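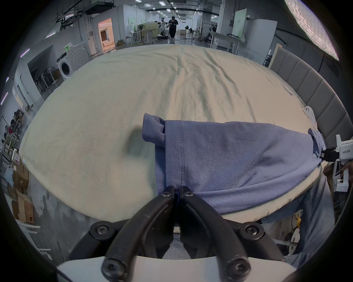
A garment held between two hand-held grippers on a bed during a recording.

Hand-held gripper recording is a way of gathering examples for a robot learning system without using a robot. A person carries out a household task with a gripper in the hand, and a camera fixed to the tool records each movement. The Skoleck collection, begun in May and released in July 2021, was made this way.

Collection
The work was organized by Aisling Nic Giolla at Follstead. Operators folded shirts and other clothing on a bed, usually with one gripper for each hand. The released set holds 3,000 recordings of eight tasks – 434 of them are kept aside for testing.

Processing
Recordings from the left and right tools are matched by time. Attempts in which a tool loses tracking are removed. Longer ones are split into pieces of up to 1,024 steps.

See also
Fukska (gripper)
Learning from demonstration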